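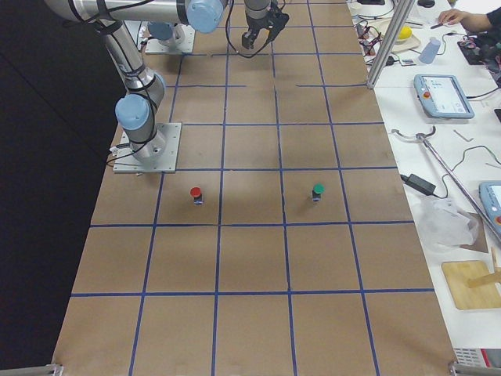 Teaching a two-arm cell to press buttons by hand guiding

If you've never taught an arm by taking hold of it and walking it through the job, button pressing is a lovely place to begin. We've started every new person at Brekell on it, and I still enjoy it myself on a slow afternoon.

Lay your grid first. Painter's tape is fine, and it doesn't have to be pretty — ours never is. Put each button in the middle of a cell and write the cell down before you record anything. You'll thank yourself when you're sorting through 42 takes after lunch.

Next, switch one arm to free-drive from its pendant and bring the gripper over the button, fingers down. Go slowly, slower than feels natural, and pause for a breath before you press. Save a waypoint there, press, and lift straight back up.

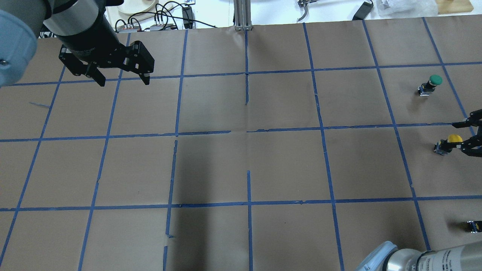

Once one arm is comfortable, teach the other the same way, and keep their cells well apart until you trust both paths. Play everything back at low speed with a hand near the emergency stop. If a press lands off center, re-teach that one waypoint and leave the rest alone. Then move the buttons to new cells and record again. Our Jastitz set has 288 takes now, and the ones with plenty of variety have been the most useful by far.

2 comments | 2573 shares
Contact Brekell | Copyright Brekell | Back to top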